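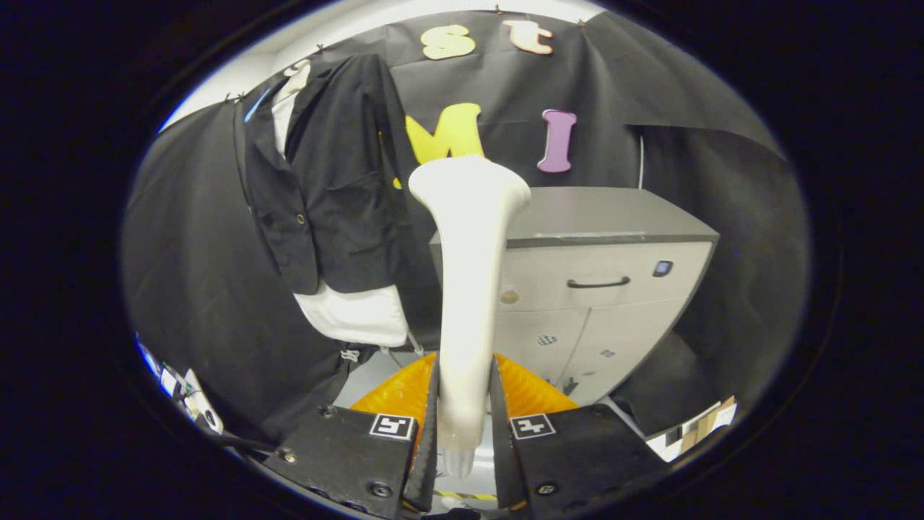 Data card / Early years

Nursery Room Diaries: a collection of daily notes from baby, toddler and pre-school rooms

Hello and welcome. If you have found your way to this page you are probably either a student on a childcare course, somebody building a tool for nursery staff, or a room leader wondering what on earth has become of all those notes you typed up at nap time. You are all very welcome, and I have tried to write this so that any of you can follow it.

What is in the collection

There are 178 room diaries, each one covering a single room for a single term. A diary is made up of the short notes that staff write for parents at the end of the day: what was played with, which songs came out, what was for lunch, how the garden was, and the odd mention of a lost wellington. The notes come from 19 nurseries, most of them small, a few of them in church halls where everything has to be packed into cupboards by six o'clock (if you have ever done that with a water tray you have my sympathy).

Most notes are short. A typical one runs to roughly 160 words, though the pre-school rooms do go on a bit, especially in the weeks when there are caterpillars.

Where the notes came from

The nurseries all used the Flomix diary app at the time, and they passed their notes to us as plain exports. Two of them also sent paper diaries, which were typed up by hand at Vurnisitz, our little office above the toy library. Nahuel Orellana did nearly all of that typing and deserves a great deal of thanks, as some of the handwriting was done with a baby on one arm and looks it.

Every nursery manager signed an agreement, and every family was sent a letter with a slip to return if they would prefer to be left out. Where a slip came back, we removed every note that mentioned the child, and if what was left of that day made no sense we removed the whole day.

How the files are laid out

rooms.csv has one line per diary, with the room type, the term and a made-up nursery code
notes.csv has one line per note, joined to its diary by the room code
themes.csv lists the play themes we have tagged by hand
wordlist.txt explains nursery words that may be new to you, such as "heuristic play" and "treasure basket"
changes.txt is where I write down what I have mended and when

Everything is saved as UTF-8 with commas between the columns. Please open notes.csv with something that copes with line breaks inside a cell. Spreadsheets mostly do, but I have had one or two sad emails on the subject.

Room types

Baby rooms are birth to eighteen months, toddler rooms are eighteen months to three years, and pre-school is three until they leave us for big school. A handful of nurseries mix the ages, and those are marked "mixed" so you can set them aside if you like things tidy.

The theme tags

Each note can carry as many tags as it needs. We have messy play, songs and rhymes, small world, construction, outdoors, mealtimes, self-care, books, festivals and visitors. The first set of tags was drawn up with the training team at Praltell, and we then argued about it very pleasantly for most of February. The hardest call was whether washing the dolls counts as self-care or as water play. We went with both.

To check ourselves, two of us tagged the same 100 notes without looking at each other's work. We agreed well on songs and mealtimes and rather badly on small world, so do go gently with that column.

Names and private details

Children's first names have been swapped for ones picked from a list, and the same child keeps the same new name all through a diary, so you can still follow a friendship or a favourite digger. Staff names are given as roles. Allergies, medicines, bumps and accident notes have all been taken out. If you spot something we missed, please write to us before you tell anybody else and we will put it right.

Things to bear in mind

These notes were written for parents, at the end of a long day, by people who wanted to be kind. You will find many more happy mornings than cross ones, and a biting incident will hardly ever appear. Some staff write the same sentence about the sand tray day after day. Spelling and grammar have been left exactly as they were. I would not use the collection to judge how any child is getting on, or to compare one nursery with another.

Using it

You may use the notes for study, teaching and research, and you may share what you make from them. Please don't try to work out which nursery is which. If you would like to mention us, "Nursery Room Diaries, Lumbantobing Early Years Project" will do nicely.

Questions, corrections and good recipes for playdough can all be left on the issues page. I read it most evenings after tea.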